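When the Sorting Table Changes: Notes from the Returns Room at Haddad

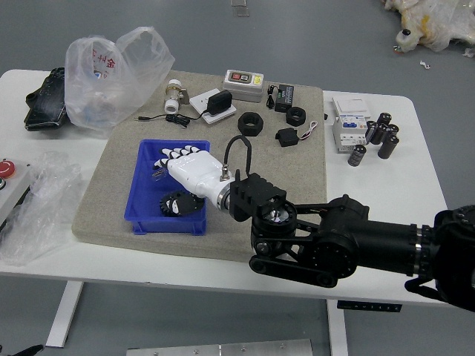 Rawan Bitar

For my project I spent 5 afternoons in the returns room at Haddad, where small electrical and plumbing parts get sorted before they go back on the shelf. The robot hand works over a blue bin on a felt mat, with the nuts, the switch box and the capacitors laid out close by, and I'll admit I could have watched it all day!

What I really wanted to know, though, was how the people felt. Lanying Zhong has sorted parts there for years, and she told me (over a very kind cup of tea) that her wrists ache less now but that she misses talking across the table. These days she looks after the mat, picks which parts go out next and writes up the odd ones. Satish Goel, on the other hand, would happily hand over every bin in the building.

I gave a short survey to 51 workers, and the question that got the longest answers was about training. Most wanted more of it, and they wanted it during paid hours.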